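Two arms, one table: where the folding build stands
Posted March 22, 2024

I moved the arms to their new table, and enough people at the workshop have asked about it that I would sooner write it down once. This covers the table, the mounting, the cables and the first stretch of driving the arms by hand on laundry. The earlier posts cover the arms themselves, so I'll skip the motors and the printed parts.

The old setup was two arms clamped to a desk. It worked for picking up blocks. It did not work for cloth, because folding a shirt means both arms pull against each other for a good part of the job, and every pull moved a clamp a little. After an hour the left base would be off by a finger's width and anything I had recorded before lunch no longer matched what I recorded after.

So the first decision was a proper beam. I bought a length of black extrusion from Haugland, cut it to span both bases, and bolted it along the near edge of the table. Both bases bolt to the beam and the beam bolts to the frame. The frame is plain aluminum profile, left over from a printer enclosure that I never finished. I squared it up on the floor first, which I recommend, and then found the floor isn't flat, which I should have known after four years of renting space in that building.

The beam and its brackets came to $300 with shipping. That was more than I wanted to spend on what is basically a straight piece of metal, but the bases haven't shifted since. I check them with a scribed line and a feeler gauge.

The walls went on next. There are three, left, back and right, in a pale lavender gray. I wanted plain gray and the sheet material in stock had some purple in it. It doesn't matter for the work. What matters is that the background stays the same from one day to the next. With the open desk, people walked past, somebody's bike was there or wasn't, and the light came in from the loading door. The walls fixed most of that. The top is open and I still get some change in light through the afternoon.

Cables took longer than the walls and the beam together. Each arm has one run out to the module on the wrist, and the run has to be long enough for the wrist to turn all the way around and short enough that it doesn't drag across the table. My first try was too tight. The left wrist rolled over, the plug came halfway out, and the arm stopped where it was with a sock in the gripper. The second try was too loose and swept a hanger onto the floor.
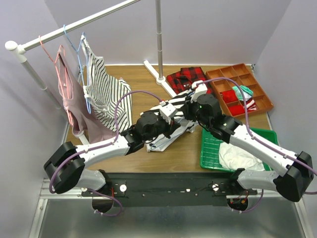

What I settled on is a clip partway along the forearm, a service loop at the elbow and a high arc over the wrist. The arc looks sloppy and gets in the way of the far tray now and then. I can live with it. The cable is purple because Trerkeo had purple in the length I needed, and it has been handy, as I can find it right away in the recordings. Strain relief at the bases is still on the list. There are a few thin wires down by the right base that I want inside a cover before anybody else uses this.

For the control side I kept the Mernent boards from the desk version. I had planned to replace them, and Begoñe Villalobos talked me out of it. Her point was that I had one change under way already, and if the arms behaved differently afterward I would not know which change did it. She was right. The boards went over as they were, with the same settings, and the only number I had to touch was the distance between the bases, which is now 880 millimeters center to center.

The tasks are ordinary ones. Take something off a hanger, lay it out, fold it, put it on the pile. Small items go in the divided tray and whatever is waiting goes in the basket. I don't have a strict order. Some days I do nothing but shirts.

Stripes turned out to be useful. When I drive the arms by hand I'm looking for the edges of the cloth, and on a solid color I lose them as soon as the fabric bunches. With broad stripes I can tell which layer is on top and which way it runs. Plaid is fine too once it's folded, though less help while it's crumpled. Plain white is the worst, and I have started leaving it for the end of a session, which is probably a mistake.

The grippers need work. They close well on a double layer and badly on a single one. If the cloth lies flat on the table, the tips slide over it unless I press down first, and pressing down loads the wrist motor more than I like. I ordered soft pads from Stiler to try on the left gripper only, so I can compare the two sides. I'd also like the tips narrower, and that means printing them again.

As of last night I have 47 folds saved from the new table that I would call clean, meaning both arms finished where they were supposed to and I didn't reach in. The total spent on the project is $3,280, counting the arms, and not counting two motors I burned out last August and would like to forget.

Things still to do, in no particular order: cover the wires at the base, level the table again, label the spare plugs, fix the clothes rack so its feet stay put when an arm tugs on a hanger. I tried rubber dots under the feet and they came off in a day. Double-sided tape holds but leaves glue on the tabletop. If you have a better idea that doesn't involve drilling, leave a comment.

The cut list for the frame is in the workshop folder. Two of the lengths in the first version were wrong, so if you downloaded it before this post went up, get it again.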